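家务小窍门:叠衣服这件事,机器到底能不能替我干

先交代一下,我不是搞技术的,就是一个在家里收拾了很多年、而且越收拾越爱琢磨的人。这个栏目以前写过怎么洗羽绒服、怎么给水壶除垢、怎么让抽屉不再卡住,后台问得最多的却是另外一个问题:“你老说这些,等机器人来了不就都不用学了吗?”

好吧,那就认真聊一次。我把家里和小作坊里常干的活儿一样样拿出来,说说现在机器能做到什么份上,做不到的地方我自己怎么做。窍门照给,想直接看窍门的可以跳着读。

一、吸地和拖地

这是机器干得最像样的一样。我家的扫地机买了两年多,型号就不说了,中等价位,每天上午出门前按一下。平地上的灰、头发、饼干渣,它都收得走。墙角差一点,桌腿密的地方差得更多。

几个我自己摸出来的办法:

椅子倒扣在餐桌上,跟小时候学校放学一样。就这一个动作,餐桌底下干净一大截。

充电线全部离地。我用长尾夹夹在桌沿上,线从夹子的把手里穿过去,一分钱不花。

带流苏的地毯,把流苏往里折,压一条双面胶。不想贴胶的话就把那一块在地图里划成禁区,自己拿手持吸。

拖布每次用完都要拆下来洗!别信“自清洁”三个字就万事大吉,夏天闷上两天,那个味道能让你怀疑家里有鱼。清洗槽也要刷,旧牙刷最合适,刷完敞着盖子晾。

滚刷上的头发,用拆线刀顺着刷轴划一道,再用镊子一拉就整条下来,比剪刀快,也不伤刷毛。

二、洗碗

洗碗机当然也算机器,而且是个老前辈了。可是大家想过没有,它只管“洗”这一段,前面把碗从桌上收过来、刮干净、摆进去,后面拿出来、擦底、放进柜子,全是人。我掐过一次表,晚饭后收碗加摆碗,比我手洗两只锅还久。

所以我的窍门都在摆放上。碗口朝水柱来的方向斜着,别叠。勺子别挨着勺子,两把勺子一贴上,中间那层油就永远在那儿了。塑料饭盒放上层,用小一点的碗卡住,免得翻过来接一盒脏水。洗完先拿下层再拿上层,上层杯底那点积水就不会滴到干碗上。

有一种带机械臂的厨房,我在展会上看过,能把盘子一只一只插进架子里。盘子都是一样的盘子,摆得整整齐齐,动作挺稳,也挺慢。我当时想的是我家那只豁口的汤碗,还有婆婆给的那套深浅不一的碟子。

三、叠衣服

终于说到大家最关心的这一样了。我个人觉得,叠衣服是检验机器最好的一道坎,比端咖啡难多了。杯子怎么拿都是杯子,一件衣服你一拎起来,它就变成另外一个形状了。袖子哪儿去了?领口在哪头?里外翻没翻?人手一摸就有数,机器得先看,看完还得猜。

我有个读者叫 Kalevi Ruotsalainen,在一家做五金和木工的小厂 Galtwood 管车间,他给我写过一封很长的信,里面有句话我记到现在:硬的东西,你告诉机器在哪儿就行了;软的东西,你得告诉它正在变成什么。他们厂里拧螺丝、搬板子早就用上机械臂了,包装时盖的那层绒布,到现在还是人来铺。
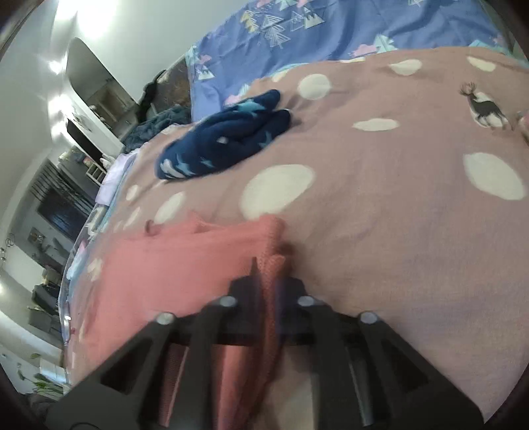
床上叠衣服跟桌上叠衣服又不一样。床是软的,往下一按就陷,布料跟着被子一起跑。我以前老嫌叠出来歪,后来发现毛病全在床上。要是你跟我一样,家里没有大桌子,只能在床上叠,试试下面这几招。

先把被子抻平。别偷懒,抻平花不了多少工夫,后面每一件都省事。

找一块硬纸板垫着,快递箱拆开的那种就好,裁得比你最大的T恤宽一点。纸板上用马克笔画三条竖线,左右两条是折袖子的位置,中间一条对齐领口。小孩也能照着叠。

捏布的时候别只捏一层尖。用拇指和食指的侧面去夹,夹住缝边的地方,缝边厚,不滑。抓平面中间提起来一个尖,看着是抓住了,一抖就全乱。这一条不光对人有用,我看过不少夹爪叠衣服的视频,成功的那些多半也是去找边、找角,从中间抓起来的,后面都要多折腾好几下。

毛巾和华夫格那种有纹理的料子,顺着格子折,边自然就直。滑溜溜的睡衣反过来,先卷后压,别指望它老老实实待在方块里。

同色的东西不要堆在一起叠。灯光一暗,深蓝压深蓝,我自己都分不清哪条是裤腿。花被子上叠花衣服也一样累眼睛,这时候把那块纸板垫上,白底衬着,一下就清楚了。

再说回机器。市面上有过叠衣机,衣服得你一件一件夹上去,它在里面折好了吐出来。我在朋友店里试过一次,衬衫还行,童装太小夹不住,连帽衫太厚它直接罢工。夹衣服的时间,我手都叠完了。机械手那一路倒是进步很快,毛巾、短袖、短裤,视频里折得有模有样。我的看法是,毛巾类的再过些年可以指望,一筐混在一起的、半翻着面的、袜子还卡在裤腿里的,先别等了,今晚照叠。

四、套被套

我把它单独列出来,是因为太多人恨它。机器现在帮不上什么忙,两只手都嫌少,何况夹子。

我用的是卷的办法。被套翻到里面朝外,平铺,开口朝床尾。被芯铺在上面,四角对齐,四个角都用绑带系好。没有绑带的,缝四段旧鞋带上去,一劳永逸。然后从床头往床尾连被芯带被套一起卷成一个长卷,卷到头,把开口从外面翻过来套住长卷的两端,再往回滚开。第一次做会觉得自己在变戏法,第二次就顺手了。

拉链或者扣子留到最后,整床抖两下再扣。先扣再抖,里面的空气出不去,鼓得像个面包。

五、收玩具、收杂物

这一样机器比我预想的强一点。有些实验室的小车带一只夹子,在地上捡东西放进筐里,积木、球、空瓶子,慢慢地也能捡完。难在哪儿呢?难在“放哪儿”。同样一张纸,是孩子的画还是废纸?我都常常判错,判错了要挨哭的。

所以我的窍门是先替自己(也替将来的机器)把“放哪儿”定死。每个筐外面贴一张实物照片,别贴字。筐要敞口,盖子一律拆掉。每样东西只准有一个家,没有家的统统进“待定筐”,待定筐满了就全家坐下来清一次,二月里我们清过一回,翻出来一只找了半个冬天的手套。

筐子别买太深的。深筐底下的东西等于没有。

六、擦桌子、擦灶台

擦这个动作,机械臂会做,来来回回,压着抹布走,比我耐心。可是油点子有新有旧,新的一抹就掉,旧的要先焖。它要是不知道哪块是旧油,就是拿着湿布给油渍做按摩。

旧油的办法:厨房纸铺上去,喷洗洁精兑温水,盖一层保鲜膜,去刷个牙回来再揭。揭的时候顺着一个方向带走,别来回蹭。灶台缝里用竹签裹一层湿巾去剔。不锈钢面顺着纹路擦,横着擦会留印子。

玻璃灶面千万别上钢丝球,我表妹的灶就是这么花的。

七、作坊里的活

后台有不少朋友是开小店、做手工的,问得很具体,我也就多说几句。

锯板、打孔、贴边这些,只要料是一样的料、位置是一样的位置,机器早就比人强,也不喊累。Kalevi 信里讲,他们有一批抽屉面板要拧 200 颗同样的螺丝,机械臂一口气拧完,扭力比老师傅还匀。可同一天有 20 块旧客户返修的板子,孔都磨大了,有的还歪,最后全交给人一颗一颗去试。

我自己在阳台上有一张小工作台,几条用得上的经验:

孔磨大了,塞一截牙签,点一滴木工胶,等干了齐平掰断,再拧,咬得住。

小螺丝掉地上找不着,吸尘器口套一只旧丝袜去吸,全挂在袜子上。

砂纸别折来折去,裹在一块橡皮上用,受力匀,手也不酸。

台面上铺一张磁性冰箱贴纸,拆东西时螺丝按拆的顺序往上一搁,装回去的时候不用动脑子。

夹具比机器值得先买!两把好夹子,等于多出一个不说话的帮手。

八、晾衣服

差点忘了这一样。烘干机算是把晾这一步整个绕过去了,可总有不能烘的。羊毛的、带弹力的、印花厚的,都得晾。机器替你把湿衣服一件件挂上衣架?我还没见过能让我放心的。湿衣服又重又粘,领口一撑就变形。

我的习惯是出筒先抖。抓住肩线,甩三下,褶子去掉一半,叠的时候也好叠。毛衣平摊在网架上,袖子收到身上来,别让它自己往下坠。裤子倒着夹裤脚,裤腰重,坠着就把裤管拉平了。袜子一定夹袜口,夹袜尖的那只,松紧会先坏……哎,说反了,是夹袜尖!夹袜口才坏松紧。我写稿子写到这儿自己都笑了,留着不改,大家记住后半句。

九、几个读者来信里问到的

有人问要不要为了将来的家务机器人提前装修,比如门槛打掉、柜子全换成拉手大的。我说门槛能平就平,老人走路也方便,轮子进出也方便。拉手换大一点也好,手上有水的时候人也爱用大的。别的先不用动。今天的机器长什么样,过几年大概就不是那个样子了。

有人问值不值得买一台会叠衣服的。我的回答很俗:先看你家一周有多少件,再看机器占多大地方。我家阳台那点空间,让我在叠衣机和晾衣架之间选,我选晾衣架。

还有一位老先生,82 岁,来信的字写得特别漂亮,他问有没有什么机器能帮他换床单,他弯腰不方便。整套替人换床单的,我没有找到能在家里用的,只能给他几个省力的办法,顺便也写在这里:床单四角缝上宽松紧带,套上去就不跑;用一把长柄的木铲(炒大锅菜的那种,圆头)把床单边往床垫底下送,不用抬床垫,也不用蹲;被子换成两条薄的,叠着盖,每一条都轻。他后来回信说木铲好使,还给我寄了一包自己晒的陈皮。

下一篇写去霉,浴室胶条和冰箱门封都写。有什么偏方想让我先替你试一试的,留言就好,要动到漂白水的请把牌子和用量一起写上,我好开着窗户试。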